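Week 6 handout: seeing through the door (perception and contact for the laundry task)

Notes by Ramil Bautista. Typos are mine, good ideas are mostly Divina's.

Before we start: the lab machines will have the new Cernari build on them by March, so if your planner node still imports the old message types, fix that first. I lost half an evening to it. Ask Divina Sison for the migration script if you missed it (she keeps it next to the Loltitz drivers, don't ask me why).

1. Where we left off

Last week we had a nice clean pipeline. Camera gives you depth, depth gives you a point cloud, you fit a plane or a circle to the cloud, and the arm goes where the fit tells it to go. Lovely! It worked great on cardboard boxes. This week we point the same code at a washing machine and watch it get very confused, and I think that's the most fun we'll have all term.

2. Glass is a liar

Most depth cameras want light to bounce off a surface and come straight back. A glass door does three different things with it. Some light goes through and comes back from the drum, some bounces off toward a wall, and some comes back as a bright streak that swamps the pixel. So inside the door circle you get a mix of holes, drum depths and plain garbage. Our planner reads a hole as free space by default, and you can guess how that goes.

Look at how close the fingers are to the glass in the wrist view, and how much of the glass is just reflection.
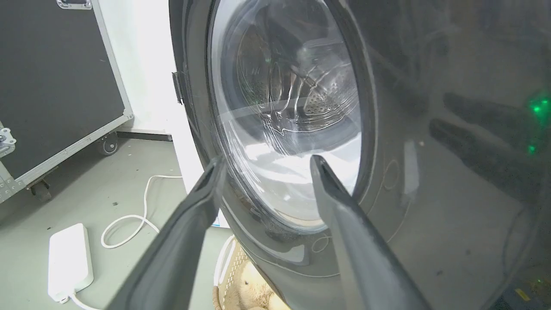 Fig. 1. Wrist camera, both fingers up at the closed door. White fabric shows through the lower half of the glass.

If you run the stock segmenter on a view like this, the fabric may well win. It's bright, it has an edge, and the network has seen a million towels. The planner then asks for a grasp on something that's behind a closed door. I've seen my own code do it and I wrote the check that was supposed to stop it (the check was commented out).

What we do about it:

Fit the rim, skip the glass. The dark ring around the door is a much better target. Keep only points on the ring, fit a circle in 3D, and treat the whole disc inside it as solid until the door state says open. The glass is domed, so pad the disc outward too.

Mask the fingers. They take up a big piece of the wrist view. Project the gripper model into the image using the joint angles and throw those pixels out before you fit anything.

Don't trust one reading. Keep a rolling window of 70 depth readings per pixel while the wrist moves slowly, and drop any pixel that jumps around. Reflections slide across the glass as the camera moves. The rim stays where it is once you transform it into the base frame.

3. Contact as a sensor

When the camera is no help, touch the thing. Our guarded move creeps forward along the approach direction and watches the wrist force, with the control loop at 1000 Hz. The moment the force goes over the threshold, stop, save the pose, and hand it back to the planner as a measured point. One good touch on the rim fixes your distance error better than another hour of camera tuning, in my opinion, and Divina disagrees, so come to office hours and hear us argue.

Two things people get wrong here. First, zero the force sensor with the arm in the approach pose, or gravity sneaks in as fake contact. Second, stop means stop the trajectory and hold, please don't just kill the command stream.

4. Door state and the open drum

Once the door is open, the problem changes completely. You've got a real hole to reach into, a rubber seal around it, and a shiny perforated drum at the back. The door itself is now an obstacle sticking out to one side, and it's still glass! From the head camera you also have to deal with the basket sitting right in front of the machine, so the arms need to clear the rim of it on the way in.

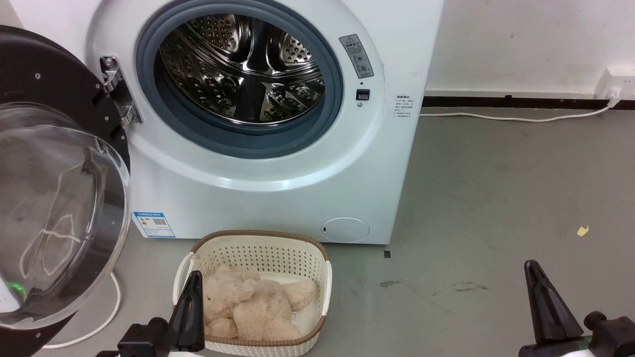
5. Homework

Grab the Msimang log set from the course folder. There are 2256 image and depth pairs in it, and 217 of those are labeled by hand with door open or door closed. Train or tune whatever you like on the labeled part and write a function that returns open, closed or unsure. Unsure is a perfectly good answer and I'll give credit for it when the view really is bad.

Then plug your function into the planner and rerun the reach test in the Jomisville simulator. Send me the plot of planned versus measured contact points, plus a paragraph on your worst failure. Screenshots of weird grasps are welcome, I put them up in the hallway.

Reading for next time: the chapter on behavior trees, up to the part on recovery nodes.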